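Budgeting for grippers: what we bought, what we put off

February 22, 2022

I have had a few emails asking what it costs to get a small folding project going, mostly from people who have read the papers and want to know what is on the invoice. I can't give a price that will be right for everyone, but I can go through how Sihan Kong and I planned our own order, and where we got it wrong.

We settled on hand-held grippers early. The budget would have covered one arm or a decent number of hand-held sets, and with clothes we wanted plenty of demonstrations before we thought about an arm at all.

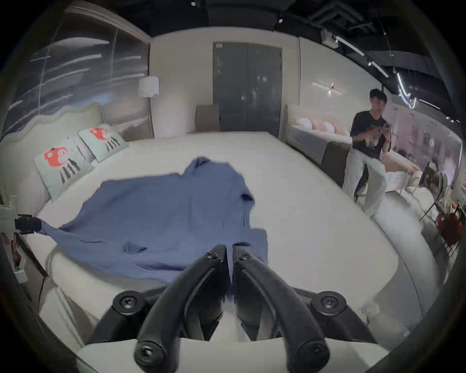
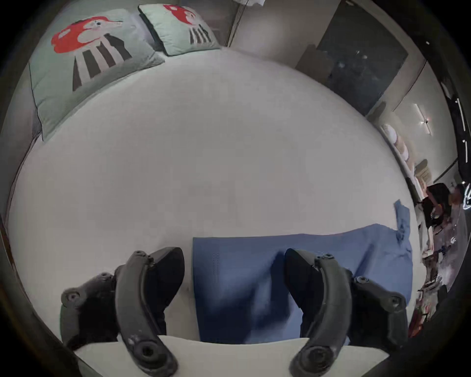

Blue cloth on the white bed, black fingers on the pale base, in both shots.

The first quote came from Wesia and the second from Mindel. On paper Wesia was cheaper per unit. Mindel included spare fingers, a charger for each set and a carrying case, and once I had added those to the Wesia quote the gap was small enough to ignore. My advice is to make one sheet with every part as its own row and fill in each supplier's price, even where the price is nil. I didn't do this until the third week and I had to go back to both firms with questions I should have asked at the start.

Our total for the first order was £2,207, before delivery. That went on the hand-held units, spare fingers, screws and memory cards. Memory cards were the line I cut first and the line I had to put back. We were filling them well before the end of a session, then stopping to copy everything over to a laptop. We now keep 22 of them in a box with numbered slots. Full ones go in upside down.

Fingers wear. Bed sheets and shirts are gentle compared with tools or crockery, but you still press down on the mattress all day, and the screws work themselves free. Budget for a second full set of fingers and a bag of screws in the right size. Also buy two of the correct screwdriver. Ours went missing on the second morning and Sihan had to walk to a hardware shop.

The next thing is space, which I had put down as free. It is not. We looked at three options: clearing our own workshop at Clarnside, hiring a bare unit, or paying for time somewhere that already had beds in it. A bare unit has the lowest day rate but then you are buying a bed, a mattress, a headboard, pillows and the van to move them. I priced that properly and it came out higher than 18 days in a furnished place. If you only want a table, ignore all this and use your own table.

A second bed in the same room is worth asking for. It gives you somewhere to go when the first one needs remaking, and two people can work without standing in each other's way.

Clothes were the cheapest line and took the longest to argue about. Shengli Long, who was helping us with the task list, wanted a wide range from the start. I wanted a few shirts and more repeats. We ended up with 62 garments, mainly second-hand, mainly shirts and T-shirts. Plain colours against plain bedding are easiest to check afterwards, so if money is short begin there. Patterned things can wait for the second order. White shirts on white sheets can wait even longer.

Things I left out of the first budget and shouldn't have:

Laundry. Everything gets handled over and over and needs a wash.
Time for checking recordings. I allowed an hour a day and it needs closer to three.
Insurance for the kit in transit.
Lunch.

We have put off two purchases. One is the arm. Han has a reasonable one and I have the quote in a folder, but the quote doesn't cover the mount, the safety gear or the day of training, and I won't sign until it does. The other is a better computer for processing. The present one is slow but it runs overnight and we are asleep then anyway.

The next order goes in during March. It will be two more hand-held units, more spare fingers and a proper shelf for the clothes, which are in bin bags at the moment. If Mindel changes its prices before then I will update the figures in this post.

If you would like a blank copy of the sheet, leave a comment with your email address and I will send it over.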